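6.3 Checking the gripper at the shelf (Erley cell)

Do this after any fingertip change, and again if picks start landing to one side. The old Rernach sheet said to trust the stored zero. We did that until October and do not recommend it.

1. Put the arm in HOLD and wait for the amber light. The light only tells you what the controller thinks, so press the enable switch once and check that the arm stays put.

2. Open the fingers fully from the pendant. Ignore the percentage on the screen. Look at the fingertips themselves and compare left with right.

3. Try the hex-socket screw on each upper finger bar with the short key. If one turns, back it out, clean it and refit it. Extra threadlocker on top of old threadlocker does very little.

4. Jog to point 693 at 30 mm/s or slower, with the fingers still open. Stop below the loaded shelf, facing the lower compartment.

CAUTION: Keep your hands out of the linkages while the enable switch is held. The guard drawing from Nurnolbridge shows covers over the pivots. Ours never arrived.

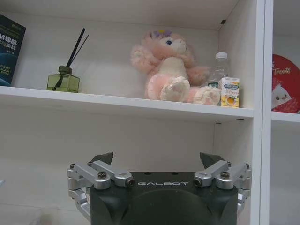

Figure 19. Wrist camera view, fingers open, lower compartment behind the gripper.

5. Compare your own view with Figure 19. There should be a wide gap between the fingertips, with both pointing up. If one side sits clearly higher, go back to step 3 before you touch any software setting.

6. Run the slow pick test on one light item. Soft toys are a poor choice - they squash, and a bad grip can pass for a good one. Use a carton.

Note: The Sugden service plan calls for this check every 300 hours. We have seen drift well before that, so treat the number as an upper limit.

Revised 7 July 2023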